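Tabrizi Home Recipes, plain text collection
README

12 stars 3 forks 5 comments

Tabrizi is a collection of home recipes that I typed from handwritten cards and old notebooks. Most of the cards come from the family of Chiyo Hirose, and the others were sent by neighbors and friends. Everything is in plain text, so you can open it with any editor, also on a very old computer.

What is inside

The folder "cards" has 2,000 text files, one recipe in each file. The folder "notes" has 72 longer texts, where the writer tells something more than a recipe, for example how to keep rice flour in summer. The file index.txt gives the title, the language of the original and the name of the person who checked it.

Each recipe file has the same order:

title
source (card, notebook or letter)
servings, if the writer gave it
ingredients
steps
remarks

An empty field is left empty. Please do not fill it by guessing. Many writers did not give servings, and I prefer a hole to a wrong number.

Measures

This part took the longest time. The cards say "one cup", but the cup is not the same cup in every house. When the writer was still reachable, Miyuki Nomura called and asked. When not, I kept the word as it is and put the mark [cup?] after it. There are 19 files where two cups of different size are used in one recipe – these have a remark at the end.
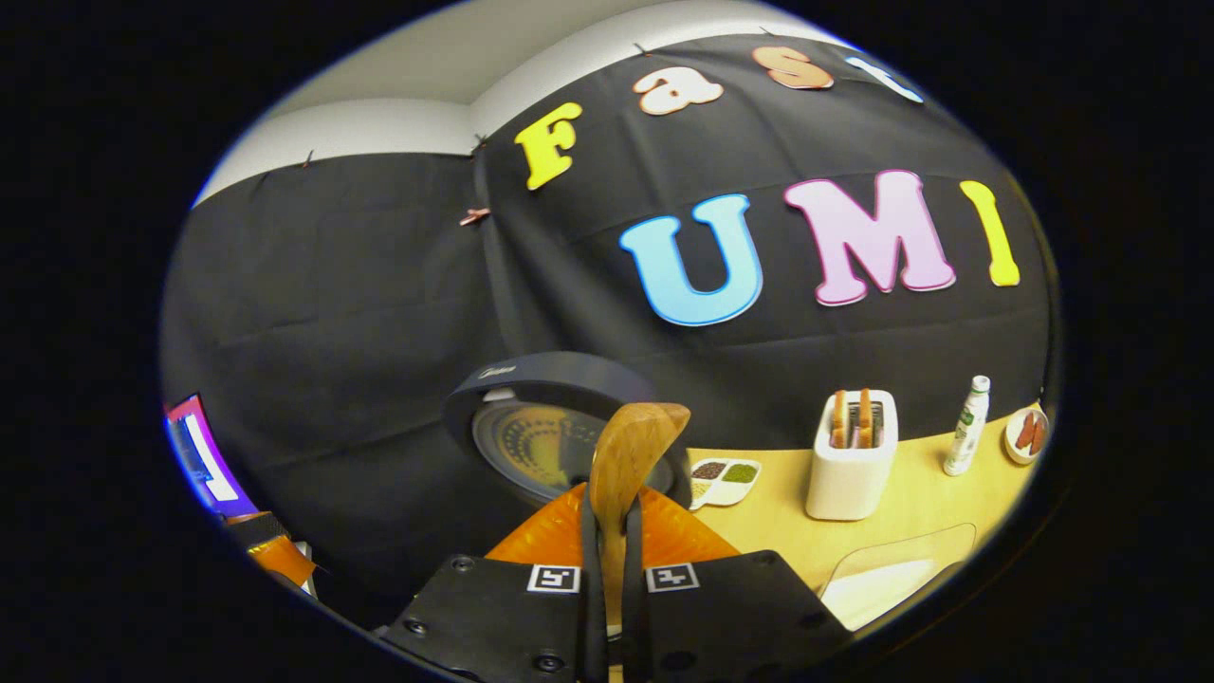 Oven temperatures are kept in the unit of the card, and the other unit follows in brackets. Words like "slow oven" or "good heat" are not changed to degrees. I tried it in the first version and the bread recipes became worse, so I took it out again.

Spelling

I corrected spelling only in ingredient names, so that the search works. In the steps the old spelling stays. If a word could not be read, you will find three question marks. Chiyo has good eyes for her aunt's handwriting and already solved many of these, but the notebook called "Tutard" is still difficult – the ink went through the paper.

How to use it

Copy the folder where you like and search with your usual tool. The small script Flultaline makes a shopping list from one or more files. It adds the amounts only when the units are equal. For all other cases it prints the lines one after another and you must add them yourself.

Known problems

21 files have no steps, only ingredients. The cards were like this.
Some pickles appear twice under different titles.
The index sorts capital letters before small letters.

Corrections

Send the file name and the line you want to change. I go through the messages on Thursday evening. New recipes are welcome if you have the permission of the person who wrote them.

5 comments Share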